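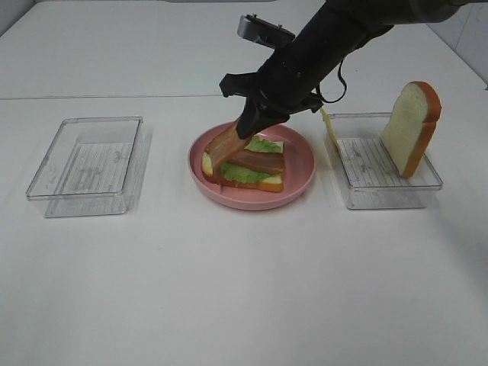 One student wrote after the last class that a standard recipe card seems like a waste of time for something as simple as a sandwich, and that any cook with a week of experience can make one without looking anything up. Several people probably agree, so these notes start there.

A cook may well remember what goes in the sandwich. The card is there to record how much goes in, and what that amount costs. Two cooks can both follow the same memory and serve portions that differ by a full slice of meat. The customer may not mind, but the cost has changed and the menu price hasn't.

Terms for this unit

Standard recipe: a written list of ingredients, amounts, steps, and yield for one menu item.
Standard portion: the amount served to one customer at the listed price.
Portion cost: the total cost of every ingredient in one standard portion.
Food cost percentage: portion cost divided by menu price.
Contribution margin: menu price minus portion cost.

Working the numbers

We will use the Munro Cafe case through the end of the unit. The cafe sells a bacon and lettuce sandwich for $8. Its portion cost is $2. The food cost percentage is 2 divided by 8, or 25 percent. The contribution margin is $6.

In October the cafe sold 523 of these sandwiches. At standard, the ingredients should have cost $1,046. Sales were $4,184, and the total contribution margin was $3,138.

Now suppose the line cooks add 50 cents of extra bacon to each one. The portion cost goes to $2.50 and the food cost percentage goes to 31.25. Over the month the cafe spends $261.50 more than planned on one menu item. Sales look exactly the same, so the manager will not find the problem in the register report. It shows up when actual use is compared with standard use.

Yield

Always cost bacon by its cooked yield. It loses a good deal of weight in the pan, and the invoice is for raw weight. Divide the purchase price by the number of servable strips in the package. Do the same for lettuce after trimming. A head that looks cheap on the Zinier price sheet can cost more per leaf if the outer leaves have to be thrown out.

Bread is easier. Count the slices you can sell, leave out the heels if your kitchen doesn't serve them, and divide.
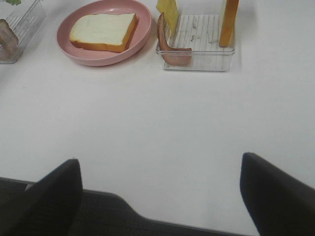 Plate size belongs on the recipe card along with the ingredients. A cook who sees a lot of empty plate tends to fill it, usually with more of whatever is closest. Some kitchens handle this with a garnish, and some buy smaller plates. With one slice of white bread set on a round pink plate, there is rim showing the whole way around, so a standard sandwich would fit without hanging over. If you write "plate" on a card, write which plate.

Hidden costs

Include condiments, toothpicks, paper liners, and anything else that leaves the kitchen with the order. Most operations add a small fixed amount per portion to cover them. State the amount on the card so it can be updated. Labor and rent are not part of portion cost. They are covered in the unit on menu pricing.

Assignment

Choose one cold item and one hot item from the Skistari Lodge menu in the course packet. Write a standard recipe card for each, using the current price sheet. Show the yield calculation for at least one ingredient per card. Then recalculate the hot item at a menu price of $11 and state the new food cost percentage and contribution margin.

Round only in the last step. Cards without units will be returned.

Due Monday, June 1, 2026, at the start of class, Clallbridge Culinary Center, main classroom. Bring a calculator.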